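The Junk Drawer Does Not Need a System

By Upendo Gachanja
Fri 13 November

In August I spent 50 dollars on a set of drawer organizers. The set came from a company called Podeck, and it had a little tray for batteries, a slot for pens and a square compartment that was meant, according to the leaflet, for "miscellaneous." I put everything away one Saturday afternoon. By the end of the month the pens were in with the batteries and the miscellaneous had spread to all of it.

I don't blame the trays. They were well made and they fit. I blame the idea behind them, that every object in a house should have one place and go back to it each time it is used. That works in a warehouse, where people are paid to do it. In a kitchen with two adults and a child, things get put down wherever the hand happens to be.
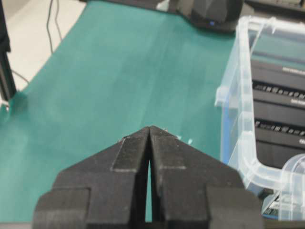

The storage business has grown up around our guilt over this. My neighbor Baltasar Orellana pays for an app called Clerkport, which lets him log what he owns and where he keeps it. His list has 1,348 items on it. He showed it to me on his phone with some pride, and then we spent 35 minutes looking for his tape measure. The app said it was in the hall closet. It was in his coat.

I am not arguing for mess. I like a clear table, and I can't cook with mail on the counter. What I object to is the second layer of work, where you stop using your things and start managing them. Labels have to be rewritten. A new kind of cable arrives that fits none of the sections. Then you buy another set of sections.

My mother kept a house of six people in order with a few lidded boxes. One was for sewing, one was for medicine, and one was for anything she didn't want to deal with that day. When she needed something from the third box she tipped it out on the bed, found it, and swept the rest back in. It took a minute or two. She never sorted it that I can remember. 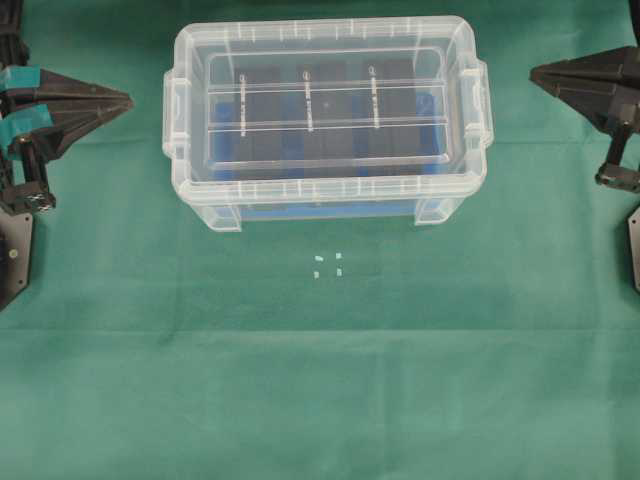

A clear plastic box with a lid and a handle at each end.

I have gone back to her method. The trays went to my sister, who wanted them. I kept the drawer, and I bought two plain boxes I can see into - no sections, no labels. If a box gets too full to close, I throw some of it out. That is the only rule, and my son follows it most of the time.

There is a fair objection, and Baltasar has made it to me more than once. Some people feel calmer when everything is sorted, and for them the sorting is a pleasure. Fine. They should carry on. But they should call it a hobby, like stamps, and stop telling the rest of us that it saves time.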